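# The Lesstead Tall Cup in Matte White
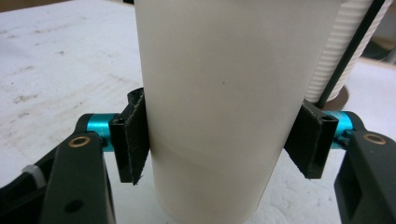 Jekwood, February

I sell a lot of cups out of this little shop, and the tall white one is the one I get the most mail about, so I've finally given it a proper page of its own! If you came over from the old listing, the cup hasn't changed. The only thing that's different is that I've written more about it (probably too much, my apologies to anyone who just wants the price, it's down near the bottom).

So, the shape. It's a tall, plain cylinder with a slight taper, wider up top and narrowing as it goes down. I like a taper on a cup because it gives your hand somewhere to settle. The outside is smooth and matte, a soft off-white that looks bright in good light and goes a bit grayer on the shadow side. People ask me whether it's a warm white or a cool white and I never know what to tell them! It sat fine next to my cream plates and it sat fine next to my sister's very white ones.

There's a faint curved line that runs across the side. A few of you have written in worried that it's a crack. It's a seam, it's very light, and you'll mostly notice it when the light comes in low. You may also find a tiny dark speck on the surface of yours. I don't send those back to Lesstead and I don't mark them down either. If specks bother you, put "clean one please" in the order notes and I'll go through the box and pick you the plainest I have.

## What I use mine for

Mostly iced tea. I make a big jug after lunch in the warm months and a tall cup means I'm not up and down for refills all afternoon. It's also my pencil cup (a second one, please don't picture me drinking out of the pencils), and for a while it held the long wooden spoons next to the stove until I bought a proper crock. A customer wrote to say she roots cuttings in hers on the windowsill, and now I've got a bit of mint going in one too. It's doing better than anything I ever put in a jar.

What I don't use it for is anything straight off the boil. I sell this as a cold drinks cup and that's how I'd like you to treat it. No microwave, no oven. If you want a mug for coffee, have a look at the Nistor mugs, they've got a good handle and they'll take the heat.

## Washing and storing

I wash mine by hand with a soft sponge and ordinary dish soap. Matte finishes pick up marks from scouring pads, and the green scrubby side of a sponge is a scouring pad, as I found out on my own first cup. Tea stains inside come out with a little baking soda and warm water left to sit for 30 minutes.

Fingerprints don't show much. Berry juice does, so rinse it off when you see it.

For storage, check your shelf height before you order a set. I had to move one shelf up a notch in my kitchen cabinet. I keep mine side by side, right way up. I tried stacking them once and they stuck together, and getting them apart took more tugging than I care to repeat.

## Buying one (or a few)

- Tall cup, matte white, single: $4
- Carton of eight, same cup: $27
- Color: white only for now
- Lids: none made for this cup
- Returns: 30 days, unused, you cover the postage back

I've sold 1,659 of these so far, which I only know because the shop software puts it in big numbers on my screen every morning. Most go out as cartons, and the carton works out cheaper per cup, so if you think you'll want a few, go that way from the start. I can't combine a single order and a carton price afterward, the software won't let me and I've tried.

Orders that come in before noon get packed the same afternoon. I wrap each cup in paper and put a card divider between them. If one arrives damaged, send me a note with your order number and I'll put another in the mail, no need to send the bad one back.

Lesstead keeps telling me a gray version is on the way. I'd love a gray! I'll list it when I have a box of them here on the floor and not before. The Mudix short tumbler is the nearest thing I carry if you need something lower for a kid's place at the table, and you can add it to the same parcel at checkout.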